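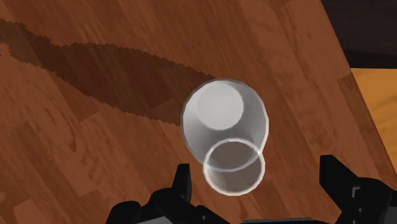
Section 2: Setting Up the Skanow Eka Countertop Water Filter

Read this section in full before connecting the filter to a faucet. The instructions apply to the Eka countertop model only. Owners of the under-sink model should refer to the separate guide supplied with that unit.

2.1 Before You Begin

Confirm that the carton contains the filter housing, one Clula cartridge, the diverter valve, the supply hose, two rubber washers, and the housing wrench. If any part is missing or damaged, do not assemble the unit. Contact the dealer from whom it was purchased.

The Eka is intended for use with cold, treated municipal water. It must not be connected to a hot water line or to an untested private well.

The faucet must have a removable aerator. Pull-out spray faucets and sensor faucets are not suitable.

2.2 Installing the Cartridge

1. Wash your hands and wipe the work surface with a clean cloth.

2. Turn the housing cap counterclockwise with the wrench and lift it off.

3. Remove the plastic wrap from the cartridge. Do not touch the open end.

4. Lower the cartridge into the housing with the open end facing down. Press until it seats on the post.

5. Check that the large sealing ring lies flat in its groove. Replace the cap and tighten it by hand.

6. Use the wrench for a final quarter turn.

CAUTION: Do not overtighten the cap. A cracked housing is not covered by the warranty.

2.3 Connecting the Diverter Valve

1. Unscrew the aerator from the end of the faucet. Keep the aerator in case the filter is later removed.

2. Place one rubber washer inside the diverter valve. The second washer is a spare.

3. Thread the valve onto the faucet by hand. If the threads do not match, use a Güler adapter ring, sold separately.

4. Push the supply hose onto the side outlet of the valve and slide the locking collar over it.

5. Open the cold water slowly with the lever in the TAP position. Check all joints for drips before proceeding.

NOTE: A slight drip at the faucet can usually be corrected by removing the valve and reseating the washer. Thread tape should not be used on this joint.

2.4 First Flush

A new cartridge releases fine carbon dust, which may color the water gray. The dust is expected and will clear during flushing.

1. Place the spout over the sink and move the lever to FILTER.

2. Run cold water at a moderate flow until it is clear, then continue for a further two minutes.

3. Close the faucet and allow the unit to stand for one hour.

4. Flush again for two minutes. Discard all water from both flushes or use it on houseplants.

5. Fill a clear cup and check the water against the light. Small air bubbles that rise and disappear are normal during the first days of use. If dark specks remain, repeat step 4.

CAUTION: Do not use filtered water for infant formula until the full flushing procedure has been completed.

2.5 Cartridge Life

Replace the cartridge after 800 gallons, or when the flow becomes noticeably slow, whichever occurs first. To reset the counter, hold the button on the cap until the light blinks green.

If the filter has not been used for more than one week, flush it for two minutes before drinking. If it will be stored where the temperature may fall below freezing, remove the cartridge and drain the housing completely.

2.6 Cleaning

Wipe the housing with a damp cloth and mild dish soap. Do not place any part in a dishwasher. Abrasive pads and solvents will damage the finish.

For replacement parts, see Section 5.

Revised November 27, 2019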